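How to budget for hand-held gripper kits

Filed under: Planning and buying
By Marijke Prins, with notes from Kiros Workneh

Most people who ask us about collecting demonstrations for a robot arm start with the price of the grippers. That is the easy figure to get. The harder ones are the spares, the desks, the power, the storage and the hours of the people holding the tools. The steps below are the ones we use at Letwood when a team asks for a first budget. Our worked figures are in pounds and leave out VAT.

Step 1. Write down the task before you ask for a quote

Put the task in one sentence. "Pick up a cloth from a table and put it down folded" is enough. From that sentence you can work out whether you need one hand or two, how wide the fingers must open, and what sort of pads they need. Soft items such as cloth are hard on pads, so ask the seller what a replacement pair costs and whether you can fit it yourself.

Do the same for the objects. A towel, a bottle and a bag cost very little, but you will want several of each in different sizes and colours. We put 50 against this line for a first round and have never gone far over it. 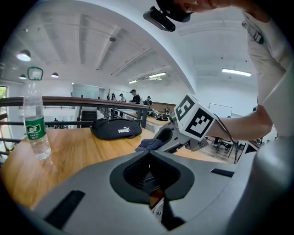
A table by the railing, with a bottle, a waist bag and a cloth to work with.

Step 2. Count sets, not grippers

Two-handed work needs a pair for each operator. Add whatever is worn on the head or body, the straps, and the markers that go on the tools. Ask for all of this as one set price. Sellers often list the tool alone, and the cables, mounts and straps turn up on a second page.

For our last plan we compared two suppliers, Nekeck and Clavby. Per set, it came out like this:

Nekeck: 567 for the pair, straps and cables included
Clavby: 700 for the pair, straps, cables and a box of spare pads included

The Nekeck price looked better until we added pads and a second set of cables at 223. Always bring both quotes to the same contents before you compare them.

Step 3. Walk the room with the plan in your hand

Go to the room where the work will be done and stand where the operator will stand. Hold your arms out at waist height and turn on the spot. Anything you touch has to move or has to be allowed for. Then look down and plan the route of every cable.
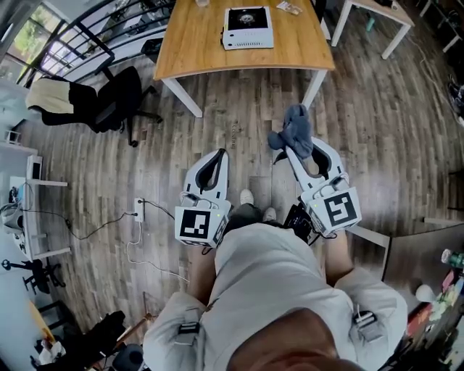 Reading time: 4 minutes

Check these before you order any furniture:

Sockets. A power strip on the floor is fine for a trial. If the work will go on for months, price a floor box or a cable cover.
Desks. The operator needs a clear table for the task. Laptops, chargers and drinks need a different one, and so does kit waiting for its turn.
Floor. The operator looks at the task, so keep bags and leads out of the standing area.
Light. Windows are pleasant to work beside, but the light changes through the day. If your recordings need to match, allow for blinds.

Kiros adds a line for shelving to every plan. Grippers left on a desk overnight get knocked off it.

Step 4. Budget for people

This is the largest line on most plans and the one most often left blank. Count the hours spent holding the tools, then add setting up, checking the recordings and breaks. Holding a gripper in each hand is tiring, and we plan short turns with a swap between them. Yuzuki Hirose, who runs our rota, books two operators for each station so that one can rest or check files.

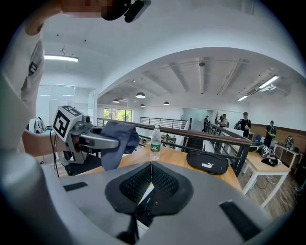 If several stations share a room, stagger the start times. Everyone wanting a charger or a spare cable at nine in the morning is a waste of paid time. It also helps to name one person who can stop a session when a marker is loose or a lens needs a wipe.

Step 5. Add storage and spares

Video takes up far more disk space than people expect. Record for one hour with the settings you mean to use, look at the size of the files, and multiply by your planned hours. Then double it for the backup.

For spares, we hold one full set for every four in use, plus pads and cables.

Step 6. Buy in two rounds

Order one set first and use it for a fortnight. Keep a list of what broke, what was missing and what was never taken out of the box. Place the main order from that list. If your financial year closes before the fortnight is up, ask the supplier to hold the quote. Both of ours agreed to do so until the end of January.

The blank budget sheet is on the downloads page. Send corrections to Marijke.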